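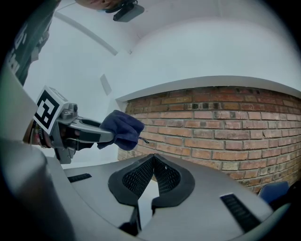 Dark blue cloth, held at the fold.

Section 2: Setting up your home blood pressure monitor

I've had high blood pressure since my late thirties, and I've set up more of these cuffs than I care to admit — mine, my dad's, two for neighbors. The Greneo is the one I use now, so the steps below follow its buttons. If you have the older Gurkano model, the order is the same but the memory button sits on the side.

Before you start, give yourself a quiet half hour. You won't need all of it, but the first time is fiddly and being annoyed at a machine does nothing good for the numbers!

What should be in the box
Monitor, arm cuff with the air hose attached, four AA batteries, a paper log and the big folded sheet in tiny print. Keep the sheet. The error codes are on it.

Getting it running

1. Slide off the battery door and put the batteries in. The screen will flash and then show 12:00.

2. Hold the clock button until the hour blinks. Set the time now, please. I skipped this once and ended up with a month of morning readings all logged at three a.m., and my nurse, Nerys Prydderch, was very polite about it.

3. Pick your user number, 1 or 2. If you share the monitor, write your number on a bit of tape and stick it to the back.

4. Push the air hose plug into the left side until it clicks.

5. Measure your upper arm, halfway between shoulder and elbow, with a soft tape. Compare it with the range printed on the cuff. If you're outside the range, stop and order the other size.

Caution: A cuff that's too small will usually read high. Don't make do with it while you wait for the right one.

Taking your first reading

6. Use the bathroom first. A full bladder can push the numbers up (I didn't believe this either until I tried it both ways).

7. Sit in a chair with a back, feet flat on the floor, legs uncrossed. Rest for five minutes. No phone, no coffee or cigarettes in the half hour before.

8. Wrap the cuff on your bare arm, with the lower edge an inch or so above the bend of your elbow. The hose should run down the inside of your arm. You want to be able to slip two fingertips under the edge.

9. Rest your arm on a table so the cuff is level with your heart. I use a cushion to get the height right.

10. Press Start and stay quiet until it finishes. It'll squeeze harder than you expect.

11. Wait one minute and do it again. Write both down.

Note: The memory holds 300 readings for each user. After that the oldest ones drop off, so copy them out first. I was at 286 before I noticed.

Caution: If you get a reading over 180 on top or over 120 on the bottom, wait a minute and repeat it. If it's still that high, call your doctor right away. If you also have chest pain, trouble breathing, weakness, numbness, or trouble seeing or speaking, call 911 and forget about the log.

Don't change or stop your pills on the strength of home readings. Take the log to your next appointment, and take the monitor too — Nerys checks mine against hers every January.

Storing it
Coil the hose loosely and keep everything out of the sun. Take the batteries out if you won't be using it for a few months.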